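We use cookies to remember your preferences and measure traffic. Accept all | Manage settings

Thread: can a machine do the kitchen chores yet? I've spent a good part of the spring reading trial logs for Litby, a small outfit that tests arms on household jobs. These are my notes on one chore, pouring a drink. Short answer first: partly. Long answer follows.

Pouring is a good test because it looks like one job and is four. Find the bottle. Grip it. Turn it over the right cup. Stop at the right moment and put it back without a mess. Each has its own way of going wrong, and a trial only counts as a pass if all of them go right in a row.

The arithmetic is unkind. If each of four steps works nine times in ten, the whole job works about two times in three. People quote the figure for the best step. I'd like to see the figure for the job.

Litby scores on the whole job. The log I've been working from has 646 trials in it, all table-top work, pouring and stacking and putting away. Lionel Barbier keeps the log and marks the failures by hand, which is slower than letting the software do it and a good deal more useful.

He uses 17 failure codes. I thought that was too many until I tried to merge them. "Wrong cup" and "right cup, wrong place" sound like the same fault. One is a mistake about what was asked, the other a mistake about where things are. You fix them in different parts of the system. 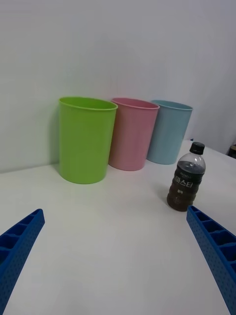 Start with finding the bottle. An open top seen from the side at table height is a thin oval, and most of what the arm needs to know about a cup is in that oval: where the middle is, how wide the opening is, how high to come over. Look at it too flat and the oval closes up to a line.

Overlap makes it worse. When one cup stands partly behind another, the rim you want is broken by a body you don't. A person moves their head without thinking about it. A machine has to decide to look again from elsewhere, and many of the systems I've read about don't. They go with the first view.

Colour helps a lot, perhaps too much. Ask for the pink one and a present-day system will nearly always go to the pink one. Ask for the middle one and the result depends on where it thinks you are standing. Ask for "the one I used earlier" and you are out of luck unless somebody built in a memory.

My kitchen has 2 colours of mug, white and slightly less white. I'd want to see the same trials run on those before I believed the cup-finding figures would carry over to a house.

Next, the grip. Soft ribbed fingers have become common on this kind of rig and I think they've earned it. They bend around the thing being held, so the grip can be a few millimetres out and still be a grip. With hard flat jaws the same error gets you a bottle on its side.

The cost is that a soft grip gives. Once the bottle is tilted, the weight sits differently and the bottle can turn a little between the fingers. The arm knows the angle of its own wrist very well. The angle of the bottle it is only guessing at, unless it is also watching.

There's a code for that in Barbier's list, number 9, "slip under tilt". He splits it into slip that mattered and slip that didn't. I asked why he bothered with the second kind. His reply was that the second kind is the first kind on a smaller bottle.

Caps. I keep being asked about caps. Holding a bottle with one hand and unscrewing it with the other is a separate job, with its own failure codes, and harder than pouring. Both hands have to agree on how hard to squeeze. One of them has to let go and regrip without losing its place.

So when you read that a machine "can pour", check who took the top off. Check as well whether there was any liquid coming out. Plenty of published work practises the movement with a closed bottle. It's a sensible way to practise. It is a different claim from pouring.

Koppel, the older of the two control programs Litby runs, was built on fixed movements. Tell it where the cup is and it does the same turn every time. It's dull to watch and very repeatable. Move the cup after it has started and it will carry on to where the cup used to be.

Urnov is the newer one and was trained from people guiding the arms through the job. It copes with a cup that moves. It also does odd things, such as hesitating above two rims before choosing. Koppel never hesitates. I haven't settled which of those I'd rather have near a glass.

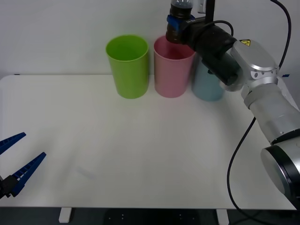

Turning the bottle over is the part that looks clever and is mostly geometry. The mouth of the bottle has to stay above the opening of the cup for the whole of the turn. The hand is holding the body, some distance from the mouth, so the hand has to swing out and round while the mouth stays nearly still.

Do it with your own wrist slowly and you'll notice your elbow comes up. An arm with long links does the same, with more sweep. That sweep goes through space that may have other things in it. In a tidy test area, fine. Under a wall cupboard with a kettle to one side, you run out of room quickly.

Cables belong in this post too. Any arm with wiring on the outside has a loop of it that must follow the wrist round. A full turn uses up slack. Code 14 is "cable contact", and it's a fault I never see mentioned in papers, though anyone who has stood beside one of these machines for an afternoon will have met it.

Then stopping. A person pouring a drink listens, feels the bottle get lighter and watches the level come up. Koppel has a timer. Urnov has whatever it picked up from the people who guided it, and when asked for half a cup it gives an amount that I'd call sociable.

Weighing the bottle in the hand ought to work. The trouble is that the arm is heavy and the drink is not, and the small change gets lost in the effort of holding everything else up. A cheap scale under the cup does better. It also means you no longer have a machine that can pour at any table.

Speed. A run that takes a person a few seconds takes the arm the better part of a minute. I don't mind that. A dishwasher takes hours and people are fond of it. Slow is acceptable if I can leave the room, and I can't leave the room while the failure is a drink on the floor.

Which brings me to recovery. Knock a cup over in front of a person and they say a word, stand it up and fetch a cloth. In the log, most trials with a fallen cup end there. Urnov has stood a cup back up in a handful of them. It then went on as if the contents were still inside.

I'd put more effort there than anywhere else. Getting the first try from good to very good is expensive. Getting a second try at all would do more for the whole-job figure, and it would matter more in a house, where things are knocked over by other people as well.

Shop floors are a different question and I get cross when the two are mixed. On a line, the bottle arrives at the same place, the same way up, and somebody has bolted a guide rail to make sure of it. Filling containers was solved there long ago, by machines with no fingers whatever.

The middle ground is the interesting bit. Small batches, benches shared with people, things laid out by hand and never quite the same twice. Under, a workshop that does short runs of sample packing, has asked Litby for a block of 50 trials on its own containers in April. I'm more curious about those than about any kitchen.

What I've asked to be added to that block: cups that match each other, one cup moved mid-run, lighting changed halfway through, and a bottle filled to a different level each time. None of it is exotic. Any of it could happen on a bench before the first tea break.

A reply asked whether two arms are better than one for this. For the pour alone, no. For caps, lids, holding a light cup steady or wiping up, yes. The second arm spends much of its time waiting, and a waiting arm still takes up room and still has to be kept clear of.

Another asked what I'd trust one with today. Putting cups back in a row. Moving closed bottles from one side of a table to the other. Fetching a named thing, if its colour is different from its neighbours. Pouring something cold into something wide, with me in the room.

Not yet: hot drinks, thin glass, anything fizzy, anything for a person who can't move out of the way. I'd want the slip problem sorted and some form of second try before I changed that list.

Last one for now. Barbier has offered to send me the slip trials sorted by fill level, so I can see whether fuller bottles really do turn more in the fingers or whether I've talked myself into it. I'll add the numbers to this thread once I've been through them.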